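Fairweather kitchen project passes halfway mark in teaching robot to put away dishes

By Samran Nilsuwan
June 24, 2019

ULELPORT — A small team at the Fairweather workshop has now recorded more than half of the kitchen examples it needs for its household robot program, the project leader told this newspaper. The program is called Poteo, and its purpose is to teach a two-armed machine the ordinary work that comes after a meal: picking up bowls and plates, turning them over, stacking them and putting them in the right place.

The work started last November in one rented kitchen on the north side of Ulelport. Today the team visits 11 kitchens in the town and in the neighboring village of Cimcombe. All of them are real kitchens, used by the families who live there, and they are recorded in the condition in which the team finds them.

"At first we built a kitchen in the workshop," said Songül Taşdemir, who leads the project. "It was a very nice kitchen. Everything had its place and the light was always the same. The robot learned this kitchen very well and then it could do nothing in my mother's kitchen."

After this result, which Taşdemir describes as two lost months, the workshop kitchen was taken apart and its cupboards were given to a school. The team began to ask people they knew if they could come for a day with the equipment.

The method is simple to explain, although it is tiring to do. An operator guides both arms through a task from beginning to end, and the computer saves what the cameras see together with the position of every joint and the opening of the grippers. One such recording is called an episode. A learning program later goes through all the episodes and tries to find what movement should follow when the cameras show a certain view. The team does not write rules for it. If the operators hold a bowl by the rim, the program will also try to hold it by the rim.

For each kitchen the team wants 400 episodes. In the first homes this took 14 working days. Now it takes 8, mainly for the reason that the operators have become quicker and fewer episodes must be thrown away.

Steel dishes receive special attention this season. Many homes in Cimcombe use stainless steel for almost everything, and in the first months the program made most of its mistakes with it. A polished bowl shows the window, the lamp and the arms themselves, and all of this moves when the bowl moves. Ceramic plates were learned much earlier.

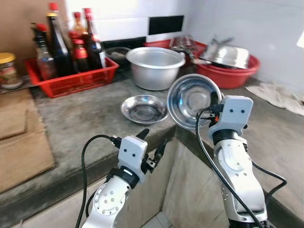
Conall Hanrahan, one of the operators, has recorded more episodes with steel than anybody else in the team. He said that the grip is the difficult moment. The fingers must go over the rim on both sides, and the operator must close them slowly. When they close too fast, the bowl turns in the fingers and the whole episode has a bad start.

"You learn to wait a little," Hanrahan said. "In my own kitchen I take a bowl without looking. Here I look at it from the left camera, from the right camera, and then I take it. After a full day I go home and I also wash my dishes like this. My wife finds it very slow."

He said that operators are asked not to correct the kitchen before they begin. Bottles stay where the family keeps them, and a cloth which is on the counter remains on the counter. Only sharp knives and open food are moved away, together with anything the family does not wish to have recorded. Letters and photographs are the usual examples.

Mistakes are not always deleted. If a bowl slips and the operator takes it again in a calm way, the episode is kept and marked as a recovery. Taşdemir considers these recordings among the most useful ones, as the machine will also let things slip and it must have seen how to continue. Episodes are removed when a cable catches on something, when a camera loses the picture for a moment, or when the operator stops to think for too long. The program cannot know that a person was thinking. It learns only that the arm should stand still at this place.

Checking the episodes is the work of Caoimhe Nic Giolla, who joined in the spring after many years in a film archive. She watches each recording at double speed and writes a short sentence about what was done, for example "put the bowl upside down on the plate." The sentences are also used in the training, so that later a person can ask the machine for a task in normal words.

This part has caused more discussion than the team expected. The operators did not use the same names for the same things. One wrote "pan" where another wrote "pot," and a wide basin was sometimes a tub and sometimes a bowl. In the beginning Nic Giolla corrected everything to one list of words. In April she stopped.

"People at home will also not use one list," she said. "I correct it if it is wrong. If it is only different, I leave it."

The families receive a fixed payment for each day and can see all recordings from their home before these are used. So far one family has asked for a part to be removed, and this was done the same afternoon. The recordings are stored on machines at the workshop. According to Taşdemir there is no plan to sell them, but a part may be offered to universities next year if all families agree in writing.

Ultan Nic Aodha, whose kitchen in Cimcombe was the fourth to be recorded, said that he accepted mostly from curiosity. He expected that the team would ask him to clean first.

"They asked me to not clean," he said. "I cleaned a little anyway, the evening before. Then Songül came in the morning and asked where were the dishes."

He stayed in the next room for most of the recording and listened to the sound of the metal, which he said was at times quite loud. He was invited to try the controls himself on the last day. After several attempts he moved one spoon from the counter to a tray. This episode is not part of the training material — it was far too long — but he was given a copy.

How well the machine works without an operator is a question the team answers with caution. In kitchens it has already seen, it can usually clear plates and bowls from a counter when they are not too close together. In a kitchen that is new to it, the result depends much on the light and on how the dishes are placed. Bowls stacked tightly inside one another are still a problem, and thin lids are hardly ever picked up at the first attempt. Glass has not been tried outside the workshop.

The arms are also slow. A task which a person finishes in some seconds can take the machine more than a minute, and the team has no intention to increase the speed this year. Taşdemir said that a slow machine is easier to stop, and that an operator always stands beside it with a hand near the switch when it moves alone.

The next recordings will take place in Cimcombe, where two more households have agreed to take part. After that the team will stop visiting homes for the rest of the summer and train the program again from the beginning with all material. A first test in a kitchen that was never recorded is planned for November. The team has already chosen the house, and the operators have not been told which one it is.

Households in Ulelport and Cimcombe that would like to be considered for next year can leave their name at the Fairweather workshop on weekday mornings. The kitchen should have an electrical outlet close to the counter and enough floor in front of it for the stand of the arms. A dishwasher is not a problem, but the team would prefer that it is not running.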